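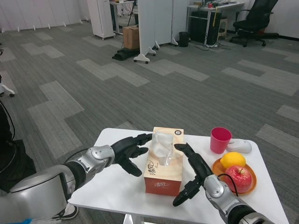

Ranger et nettoyer une petite table d'appoint au bureau

Mis à jour le 29 septembre

Une petite table blanche posée au milieu d'un plateau ouvert finit toujours par recevoir un peu de tout : la boîte de mouchoirs, un gobelet, une assiette de fruits, une souris sans fil ou non que l'on a posée là en passant. La méthode qui suit prend sept minutes une fois qu'on en a l'habitude. Elle convient aux plateaux clairs, stratifiés ou laqués, sur pieds métalliques.

Matériel

Deux chiffons en microfibre
Un flacon de nettoyant neutre (nous utilisons le Redum, dilué)
Une petite corbeille
Un plateau ou un couvercle de carton pour poser les objets pendant le nettoyage

Étape 1 : vider la table

Retirez tout, même la boîte de mouchoirs. Posez les objets sur le plateau, jamais par terre : sur une moquette en dalles, une assiette se renverse facilement et le jus de fruit laisse une auréole. Videz les gobelets dans l'évier avant de les déplacer.

Si une souris d'ordinateur traîne sur la table, mettez-la à part. Elle retourne au poste de travail auquel elle appartient. À défaut, déposez-la à l'accueil avec une étiquette portant la date.

Étape 2 : trier les fruits

Un citron et une pomme peuvent partager la même assiette pendant la journée. Au-delà, séparez-les, car la pomme dégage de l'éthylène et fait vieillir ses voisins plus vite. Retournez chaque fruit pour vérifier le dessous. Un point mou sur une pomme se coupe, une moisissure sur un citron oblige à jeter le fruit entier et à laver l'assiette.

Les fruits entiers se gardent à température ambiante. Le vendredi ou la veille d'un pont, rangez-les au réfrigérateur de la cuisine.

Étape 3 : nettoyer le plateau

Pulvérisez le produit sur le chiffon et non directement sur la table. Passez du fond vers l'avant, en bandes qui se chevauchent, puis essuyez les chants avec un coin propre. Terminez avec le second chiffon, sec.

Pour une trace de café ancienne, laissez le chiffon humide posé dessus 4 minutes avant de frotter. Pas de poudre à récurer ni de face verte d'éponge : sur du blanc, les rayures retiennent la saleté et se voient à contre-jour. Les pieds se dépoussièrent au chiffon sec, de haut en bas.

Étape 4 : remettre la boîte de mouchoirs

Placez-la au centre, accessible des deux côtés. Le mouchoir du dessus doit dépasser de l'ouverture. S'il est retombé à l'intérieur, pincez les deux premières feuilles et tirez-les ensemble, puis repoussez la seconde à moitié. Les boîtes de 80 feuilles durent moins longtemps qu'on ne croit en période de rhumes. En février, prévoyez une boîte d'avance dans le placard.

Étape 5 : replacer le reste

Un gobelet en plastique se pose vers le fond, debout, à l'écart du bord où passent les gens. L'assiette vient devant, à portée de main. Choisissez une assiette de couleur vive si la table est blanche, on la repère mieux et on évite d'y poser un dossier. Gardez une zone libre sur un des côtés pour un carnet ou une tasse.

Fréquence

Un passage rapide chaque soir et un nettoyage complet une fois par semaine suffisent. Dans les locaux de Chauvin, où la table sert aussi aux visiteurs, le nettoyage complet se fait deux fois par semaine. Les patins sous les pieds se contrôlent une fois par trimestre. Un patin manquant fait basculer la table et marque la moquette.

Voir aussi : Détacher une dalle de moquette sans la décoller ; Entretenir les roulettes des cloisons mobiles.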